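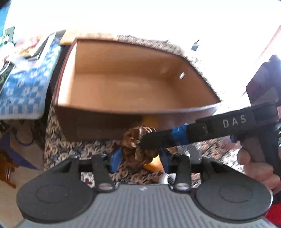 Photo: Plallby

Karaca Storage Box, Open Top

Price: $30 (was $116, though we never saw anyone pay that)

Hesow sells the Karaca as a "lifetime organizer." We would call it a box. It has four sides, a flat bottom and no lid, and the maker's claim that it "cuts clutter by half" comes with no test behind it that we could find.

What we can vouch for: it ships from Rurkora in one piece, weighs 19 ounces and fits a standard closet shelf. The "scratch-proof" label is the maker's wording. Ours picked up marks by March, so we left it off our spec list.

Item no. 915. Returns accepted within 30 days, buyer pays shipping.

Page updated Friday, November 2, 2018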